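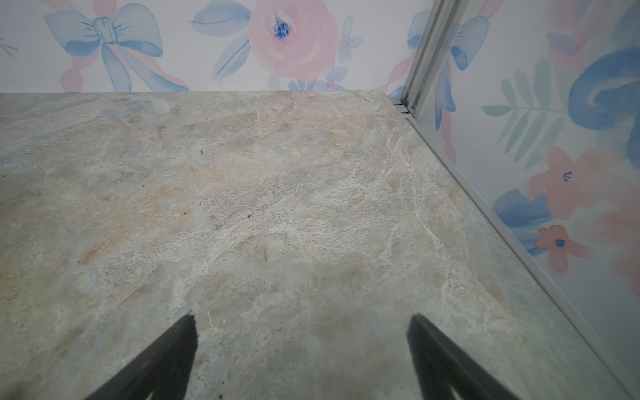
I have been trying to pick wallpaper for our downstairs hall since before Easter, and I'm no closer than I was when I ordered the first sample. My trouble is that I fall for whatever I looked at last. One evening I'm all in on dark green stripes, and the next I'm ready to sign over my paycheck for watercolor flowers like these, running right down to a gray and peachy marble pattern with those wavy white veins. I'd never have put the two together! But the veins are loose and so are the flowers, and now I can't stop thinking about florals over the stone-look floor we already have out there.

A little background for anyone new. The hall is long and skinny, with one window at the far end, and the people before us painted it the color of a manila folder. I lived with it for two winters. Then I peeled a loose corner by the closet and found older paper underneath (tiny brown teapots, very cheerful), and after that there was no going back to plain paint.

So I started ordering samples. Nonislow sends theirs on decent big sheets, and you can tape one up and get a real feel for it. Forkorley's are more like bookmarks. I know samples cost money to make, but a bookmark of a big floral is one petal and half a leaf, and I'm supposed to choose a whole hallway from that? My favorite so far is a Nonislow one called Gremgate, with washed-out pinks and blues. It looks sweet in the morning and a bit sad after supper, when the overhead light is on. I may just need a different bulb.
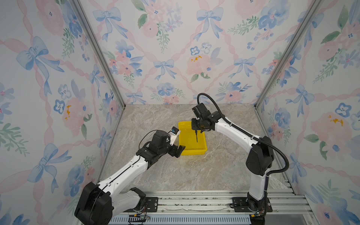
Then there's the price. I measured twice, and with the pattern repeat and the waste around the doors the Gremgate comes to $969. For a hallway! The plain stripe would be $500, and I could probably hang that one myself. Greer Baird, who papered my sister's dining room and did a beautiful job, says florals are kinder to beginners than stripes, though, as a stripe shows every crooked wall in the house and our walls are very crooked. She'd charge $67 an hour to do it for me. I'm still chewing on that.

My husband's vote is for paint. He has voted for paint at every stage and I love him anyway.

The plan for now is to leave the Gremgate sheet taped up by the stairs through the end of May and see if I get sick of it. I've also got one more sample coming, a faded garden print from Aydoğan that a reader told me about (thank you, it was driving me nuts that I couldn't find the name). If you've hung a floral in a narrow space, tell me how it went, and tell me if you did the ceiling too. I keep looking up at ours and getting ideas.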